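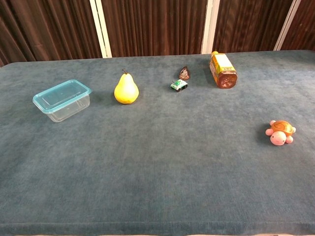
The table before a run. Six objects, brown curtains, and the cloth I keep smoothing down.

I spent most of July collecting demonstrations, and a few people have asked what that involves day to day, so I'm writing it down while I still remember the dull parts.

The short version is that we are teaching a system to put things where it is told to. Someone says "put the pear next to the turtle" and it should do that. To learn it, the system needs a lot of recordings of the task being done properly, each one starting from a different arrangement. My job was to set out the arrangements, get the task done, check the recording and label it. Then do it again.

We call the project Lerum. Mareike Teuber runs it and wrote the instruction list. There were 126 instructions in it when I started, most of them one sentence long. Some are very easy ("move the bottle to the left side") and some took me a few readings ("place the smaller of the two middle objects on the lid"). When I had to read one three times I put a question mark beside it, and Mareike usually rewrote it by the next morning.

The objects come out of a big plastic crate. They are picked to be different from each other in ways that matter for grasping. The pear is smooth and narrow at the top. The turtle is round with short flippers, and there isn't an obvious right place to hold it. The bottle lies on its side and the liquid in it moves when you lift it. The food container has a lid you can see through and sides you can see through even better, and clear plastic has been the worst thing in the crate for us. The depth readings go right through it to the cloth. Sunil Karunaratne has been working on that since spring and I won't try to explain his fix here, mainly as I don't follow all of it.

The toy tank is the one I would leave out if it were up to me. It's tiny, and when it sits close to something else there is hardly any room to get in between. But that is the reason it's in the set, so it stays.

I started out placing things wherever they looked good. That was a mistake. After the first batch, Jabari Mfinanga plotted the start positions and showed me that I had put nearly everything in two bands, and that the container was on the left far more often than on the right. I had no idea I was doing it. A model trained on that would learn that containers live on the left, and then fail the first time someone moved one.

Now a small script called Drorkis gives me a layout on a tablet and I copy it. It doesn't need to be exact. Some layouts are spread out and some, like the one at the top of this post, push most of the objects to the back and leave the front open. Those are useful for instructions that end with something being brought forward, and I like them because there is less to knock over.

A normal run goes like this. I set the layout, smooth the cloth and read the instruction aloud. Then I start the recording, wait a moment, do the task at an ordinary speed, take my hands away and wait again before stopping. The waits matter more than I expected. Without a clean start and a clean end, it's hard to tell afterward which part is the task and which part is me fussing.

Then comes the labeling. I mark it good, usable or bad, and write one line if anything odd happened. My lines got shorter as the month went on. Early ones read like diary entries. By the end it was "dropped, picked up again" or "wrong pear end."

We kept the dropped ones, by the way. I assumed they would be thrown out, but Delyth Ellis, who does the training runs, wanted any recording where something slipped and then got fixed. If the system only ever sees perfect pickups it has nothing to go on when one goes badly. What she didn't want was anything where I stopped halfway and changed my mind about the instruction. There were 8 of those, all mine, and they're gone.

The cloth is a small nuisance. It has a nap, so every time a hand or an object drags across it you get lighter and darker patches. Godfrey Bakilana pointed out that this could give away where things had been in the run before. I brush it between runs now, and on some days I turn it around. The marks never go away completely. He thinks the variety may do more good than harm as long as the patches don't line up with the answer, and we have left it at that.

My best day was 230 recordings, and I wouldn't repeat it. By late afternoon I was reading one instruction and doing another, and I had to go back through the last hour to check the labels. These days I take a break every hour and stop at 4 p.m.

The next set has soft things in it, cloths and a sponge and some kind of knitted hat. Mareike is still writing the instructions for those. I've asked her to go easy on "fold."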